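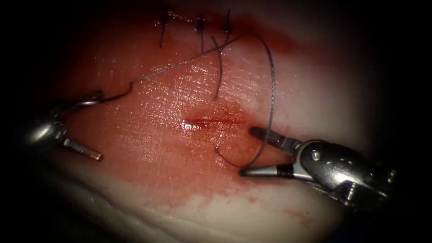
Suture practice pads: new stock and a few reminders

The skills room at Oltow has a fresh delivery of practice pads, and the shelf by the door is full again. We ordered 60 of the soft, flesh-like type that most of you asked for in the January survey. The firmer pads from Abella are still there for anyone starting out with basic knots.

A pad can be used for more than one session. Start with the incisions that are still open before cutting new ones, and leave a little space between one row of stitches and the next. Short incisions are fine for interrupted sutures – there is no need to cut the full width of the pad. Finished knots can stay in place so you can compare your spacing and tail length the next time.

Trim tails evenly and put the cut ends in the sharps tray with the needles. Stained pads are still good to use. Throw a pad out when the surface tears under light tension or when the stitches no longer hold.

Pads go back in the lidded tubs on the lower shelf, with your initials and the date on the label. Please wipe down the bench afterward, including the underside of the front edge.

Thread is in the second drawer. We have 300 packs on hand and another 70 on the way from the Rurness store. The Plorgate site is low on both pads and thread, so a box will go over there with the next supply run.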